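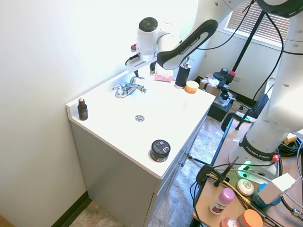 Haslinger brings its bathroom vanity range to Ploswood this August

18 July 2021

PLOSWOOD -- Haslinger is very pleased to announce that its new Nultar range of compact bathroom vanities goes on sale at the Ploswood showroom in August, and we'd love you to come in, open a few drawers and stay for a cuppa while you decide on a colour.

The range was drawn up with the smaller family bathroom in mind, the sort where the vanity gets pushed into a corner and everybody's bits and pieces end up on top of it. A grey cabinet with drawers sits under a plain white top, with the basin moulded in and a two-handle chrome tap on the back ledge. There's room left either side for the hand wash, the face cream and the jars you keep meaning to finish, and a quick wipe with a cloth after brushing your teeth is all the top asks of you.

Nultar vanities come in 2 widths, 80 cm and 100 cm, and both are sold with the basin and tap included. Dark knobs are standard on the drawers, though our showroom staff will happily help you swap them for something brighter -- plenty of our customers like to.

Delivery is free within the Ploswood area for orders placed before the end of August, and we'll take the packaging away with us if you ask when booking.

Matching mirrors from our friends at Drutetent will follow later in the year.

Showroom enquiries: Haslinger Bathrooms, Ploswood, extension 2938.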